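Getting the Jewelry Box Cell Ready for Fall
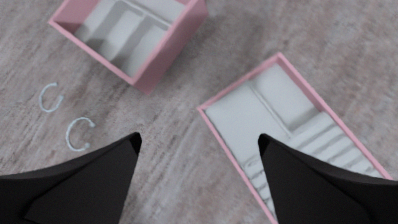

ENTWISTLE, October

If you have stopped by the back bench lately you will know that we have been getting the small sorting cell ready for its fall run, and a good deal of that work happens on a screen before anybody lays a hand on the arm. The picture comes from the simulator, with the pink jewelry box in its two lined sections, a pair of pale open hoops lying next to it, and the black gripper fingers reaching in with a gap between them.

Roy Fothergill has been looking after this cell since it came to us, and he is very fond of it (he would tell you so himself, at length, over a cup of coffee). His habit is to set up every new job in Vivau first, which is the simulation program we use, and only then copy the numbers over to the real controller. It takes longer, but we have not had a bent fingertip since he started doing it that way, and fingertips are not cheap!

The hoops have been the hard part. They are thin and open on one side, so there is very little to get hold of, and when two of them lie close together the fingers can nudge one while going after the other. Roy's answer has been to bring the gripper down more slowly over the last inch and to turn the wrist so that the fingers close across the curve and stay clear of the open ends. He also dropped the closing force by 5 steps in the Droris settings, and he would like everybody to please leave it there for now.

Then there is the matter of the box itself. One section is deeper than the other, and the shallower one has padded ridges in its lining with slots between them, so each needs its own approach height. Those are saved as separate entries, and anyone who moves the box on the real bench should run the corner check again before starting a batch. The check takes 6 minutes, and you can watch it from the stool.

On the upkeep side, the Flirono gripper gets its screws checked and its rails wiped down every 850 cycles. Please write it in the green notebook when you do it - the last few entries were in pencil and Roy could not make out the initials. Spare finger pads are in the second drawer, along with the small hex keys, which do need to go back there.

Roy will be at the cell most afternoons until 6 and is happy to show anyone how the setup is done, from the first run in the simulator to the first real pick.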